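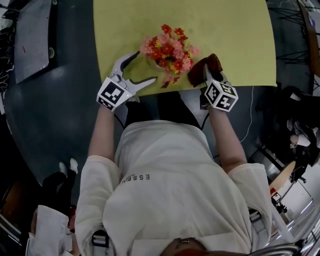 Tyra Holmgren would start with the consumables line, and she would fill it in before anyone asks for a quote on grippers. Her point is that jaws, cables and printed marker cubes get replaced on a schedule, and a budget without them is short by March.

Planning a handheld gripper station

Step 1. Set the unit of purchase. Buy by station, not by gripper. A two-handed station needs a matched pair, a marker cube for each tool, a table and a harness for the operator.

Step 2. Price the pair. We compared Fadent and Lundgren. Fadent came in at $1000 a pair with cables; Lundgren wanted $600 for each gripper — cables extra. Ask both for the price of spare jaws in writing.

Step 3. Cost the task props. Artificial flowers, a vase, a pad and colored table covering are cheap. Allow $40 per station and reorder when petals start to come off. 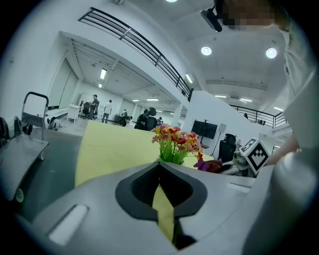 Step 4. Plan the floor. Stations share a hall with desks and chairs, so measure the walking routes as well as the tables. At our Utbridge site we allow roughly 10 feet between table centers. Light stands and monitors go on the plan too.

Step 5. Add spares and lead time. Hold one complete pair in reserve. Hornberg stocks cables, but marker cubes are made to order — place that order first.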